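# Visit to Nitis, Lonadton, January

We got to the Nitis office a little after 9 and were given badges and coffee. Mereana Pearce runs the planning group and took us through the morning.

Their stack has three parts: perception, grasp selection and motion planning. Everything is tried in simulation before it goes near an arm. The current test set has 1277 starting layouts of curved white parts on a plain brown surface. Of those, 714 are marked hard, mostly because parts sit close together or run out of the wrist camera's view.

Vratislav Ďurica showed us the replay tool. You pick a run, scrub to any step and see the camera view next to the planner's candidate grasps. He opened a run and turned the pose estimates on and off.

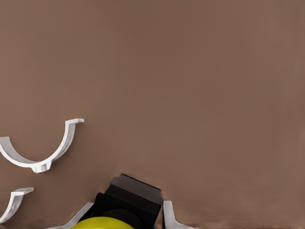 The planner used to drop any part it saw only in part. Since the last release it keeps a rough pose and asks for a second view. Myrto Antoniadis said this added some 14 milliseconds per cycle, and they are still working on that.

Lunch was downstairs. In the afternoon we asked about licensing. The replay tool may be shared, the planner won't be.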